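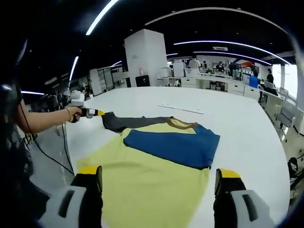

# Folding color-block T-shirts flat, so the stack stays straight

I fold shirts for a small sports club shop. We sell and lend team T-shirts in two or three colors, and before the season in March I have 300 of them to fold, bag and put on the shelf. At home I used to fold like my mother did, in the air against my chest. For one shirt it is fine. For a pile which must stand on a shelf and look the same from the front, you need a table and a method.

I write down my method because people at the club asked for it, and because my first version (a paper taped on the wall) was too short to be understood. English is not my first language, so please excuse when a sentence is a little stiff.

## What you need

- A table which is bigger than the shirt with the sleeves open. A white or light table is good because you see dark sleeves well on it.
- A flat ruler, the long kind. Mine is marked to 20 inches.
- Clean, dry hands. No hand cream! It leaves spots on pale fabric.
- A folding board, if you like one. I explain later why I mostly don't use it.

Shirts must be fully dry and cool. If they come warm out of the dryer, lay them flat over each other for a while. A warm shirt takes every fold, also the wrong ones.

## Why color-block shirts are more difficult

A plain shirt forgives a lot. If one side is folded half an inch more than the other, you don't notice. With a shirt that has a panel over the chest in one color and the body in another, there is a seam line going across, and the eye goes directly to it. When the fold is crooked, this line makes a step. The same is with sleeves in a contrast color: if the sleeve looks out under the fold, you have a dark corner on a bright shirt.

The good news is that the seam also helps you. It is a line already drawn on the fabric. Use it to check yourself.

## The fold, step by step

### 1. Lay the shirt down

Put the shirt with the front side down, collar away from you, hem toward you. Hold it at the two shoulder points and let it fall on the table from a small height, then pull at the hem with both hands until it is smooth. Don't rub over the fabric with the palm in circles. Stroke from the middle to outside.

Pull also the sleeves out to the sides. Many people forget this, and then there is a crease in the armpit which you can feel through the whole packet later.

### 2. Check the seam

Look at the line where the panel meets the body. On the back it should run straight from side to side. If it goes down on one side, the shirt is twisted. Take the hem on the lower side and move it a little outward until the line is straight.

Some shirts are sewn twisted. We had a box from Jollosport where the side seams walked to the front, and no stroking could repair it. In this case follow the panel seam and ignore the side seams. From the front nobody sees them.

### 3. Fold the first side

Put the ruler on the back, from the middle of the shoulder down to the hem. This is your fold line. With one hand hold the shoulder, with the other the hem, and bring the side over the ruler to the middle. The panel seam must lie on top of the panel seam. If it lies higher or lower, open and do it again; it takes two seconds.

Pull the ruler out slowly, toward you.

### 4. The sleeve

Now the sleeve points over the body to the other side. Take it by the end, at the hem of the sleeve, and fold it back so that it lies down along the outer edge. It should stop before the edge, with a finger of space. For a dark sleeve on a light shirt I leave two fingers, as it otherwise shines through at the border.

Hold the sleeve at its end and not in the middle. When you take it in the middle, the fabric makes a tent and you get three layers in place of two.

### 5. Fold the second side

Same as the first. The two sides should meet in the middle or overlap a little, always the same amount. I prefer that they overlap by the width of a thumb. When there is a gap, the packet becomes thin in the middle and the stack begins to sink there.

At this moment you have a long, narrow rectangle. Look at the two long edges. They should be parallel. If the shirt is narrower at the hem, open the second side only and correct it.

### 6. Fold up from the hem

Fold the hem up by one third, then one more time, so that the last fold comes under the collar. For bigger sizes (XL and up) I make one extra fold, a small one of a hand's width, at the hem first. Then a large shirt gets the same height as a medium, and they can stand in one row.

### 7. Turn it over

Put one flat hand under the packet and the other one on top, and turn. Now you see the collar and the panel. Pull the collar trim gently so it makes a round curve. If the trim is a thin one in its own color, give it this extra moment – a collar trim which is rolled inside makes a new shirt look used.

## Half-folds for checking

For shirts that come back from a loan I do one step before all this. I lay the shirt with the front up and fold only one side over, to look at the back of the panel and at the inside of the sleeve. Sweat marks and deodorant marks are mostly there. Then I open it and look at the other side. Shirts with marks go back to the laundry basket. The good ones I turn around and start with step 1.

It sounds like more work, but opening a bagged shirt again is worse.

## About folding boards

We have a Powell board, the plastic one with hinges. For plain cotton shirts and for children who help, it is really nice, everybody gets the same size. For slippery sports fabric I find it less good. The fabric slides on the plastic when you lift the wing, and the seam moves away from where you put it. On a table with a ruler I have more control.

Rainer Stüber, who did the shirts before me, used the board for everything and was faster than I am. So it is also a question of habit. He put a cotton towel on the board against the sliding, and I must say it worked for him.

## Stacking

- Put the folded edge to the front, always. The open edges go to the wall.
- Not more than 20 shirts in one pile. Over this the lower ones get pressed and the pile leans.
- Change the direction of nothing. Some people turn every second shirt to make the pile level. Then half of the collars are at the wrong end and you can't read the sizes.
- Sort by size first, then by color. I had it the other way for one year at our old room in Stikcombe and was searching all the time.

If the pile leans to the left, mostly the overlap in step 5 is too far left. Take out three or four shirts and look at them from behind.

## Small problems and what to do

**The shirt curls at the hem.** Typical for thin jersey. Stroke the hem flat with the side of the ruler before step 3. If it still curls, fold it at once and let the weight of the pile do the rest over night.

**A sharp crease over the chest.** Your last fold came too high. Make the first fold from the hem a bit smaller.

**The panel color rubs on the light part.** I had this with one dark blue series, new and unwashed. Wash these separately first. Until then put a sheet of tissue paper between.

**Print on the chest.** Don't let a fold go through the print. Move the side folds outward, also if the packet gets wider. For the Flaltside team, where the print is very wide, I fold all of them to this bigger size, so they match among themselves.

**Sleeves too long.** With long-sleeve shirts the sleeve must be folded two times, in a Z. Keep it flat and keep both sleeves on the same height, otherwise there is a bump on one side.

## How long it takes

In the beginning I needed more than a minute for one shirt. Now it is much less, but I never managed it so quickly as in those videos where it is done with three pinches and one swing. I tried this too. It works on a plain shirt, and with the color-block ones the seam was somewhere else each time.

For practice, take one shirt and fold it ten times, not ten shirts one time. You learn where your hands must be for this size, and after it the others go easily.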